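How to Keep Your Household Papers Safe Before Storm Season

I started doing this after the October flood in Elcombe, when my cousin Flor Ayala spent three months trying to prove she owned the house she'd been living in since she was a kid. The deed was in a bottom drawer. The bottom drawer was under water for two days. I drove her to the county office so many times that the guard at the front started waving us through!

So, my method. It takes one long evening and then a few minutes twice a year.

What you'll need

A big flat surface, a stack of zip bags (the gallon kind), a permanent marker, a phone or scanner, a USB stick, and one waterproof pouch or small lidded box with a gasket. I use a Zilora pouch that cost me $39 and closes with a roll-top like a dry bag. Alcides Tello across the road from us uses an old ammo can and it works great, though it weighs a ton.

Step 1: Pull everything out

Go through the drawers, the shoebox, the glove compartment, the folder from the bank. Don't sort yet. Just get it all in one spot. I had 123 pieces of paper the first time, and a good half of them were warranties for things I don't own anymore (a bread machine? when?).

Step 2: Make the "can't rebuild without it" pile

These are the papers an aid office, an insurer or a bank is likely to ask for:

Birth and marriage certificates
Passports, Social Security cards, copies of driver's licenses
Deed, title or lease
Insurance policies — home, flood, car, life
Vehicle titles
Prescriptions and vaccination records, pets included
Last year's tax return
One recent utility bill with your name and address on it

That last one sounds silly, but it was the paper Flor got asked for most. If the power bill is in your spouse's name and the water bill is in yours, put in both.

Step 3: Scan or photograph each one

Daylight is best. Lay the page flat, get all four corners in, and check that you can read the small print before you move on. I name each file with the person first and the paper second, like "flor passport" or "house deed page 3." Do both sides of anything with writing on the back. I skipped the backs the first year and had to redo the whole car folder.

Save the scans in two places. Mine live on the USB stick and in a cloud folder that my sister in Quispe can open too. If your phone dies and your house has no power, somebody dry and far away can email your policy to the adjuster.

Step 4: Photograph your rooms

Stand in each corner and take one picture, then open the closets and cabinets and take those. For anything pricey, get the serial number plate. Our first claim came to a little over $4000, and the adjuster went through it line by line. The things we had pictures of went fast. The things we didn't, well, we talked about the washing machine for most of a Tuesday.

Don't forget the garage and the yard. People leave out fences, sheds, grills and mowers all the time.

Step 5: Bag by person, then by house

One zip bag per family member, plus one for the house and one for the car. Write on the bag with the marker before you fill it (much easier!). Press the air out, seal it, then slide all the bags into your pouch or box. Tuck in some small bills too, and a handwritten list of phone numbers. I know, I know, but do you know your insurance agent's number by heart? I don't even know my husband's.

Step 6: Pick the spot and tell people

High shelf, near the door you'd leave by. Ours sits on the top of the hall closet. Everyone in the house over the age of seven knows where it is, and so does Alcides, who has our spare key. Please don't put it in the attic. If you've got to leave in a hurry you won't want to be up a ladder.

A bank box is fine for originals you rarely touch, but check the branch's opening hours and whether it sits in a flood zone. The Kernen branch was shut for weeks after the flood, with everybody's deeds inside.

Step 7: Check it twice a year

I do mine when the clocks change. Swap the utility bill for a new one, look for expired cards, plug in the USB stick and open a couple of files to be sure they still work. If the policy renewed, print the new declarations page and toss the old one.

If your papers do get wet

Don't peel stuck pages apart. Rinse off mud gently with clean cold water, then lay single sheets on paper towels with a fan going in the room (pointed away from them). If there's a big wet stack and you can't get to it right away, bag it and put it in the freezer. That buys you time, and it's how we saved Flor's marriage certificate, which spent a good while next to the frozen peas. Photos are fussier, so do those first.
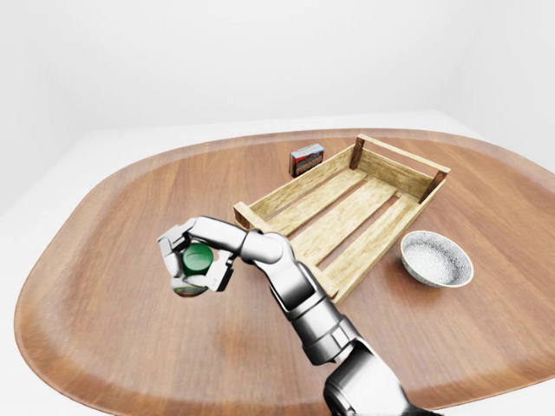
Green-capped container held over a wood tabletop (computer rendering).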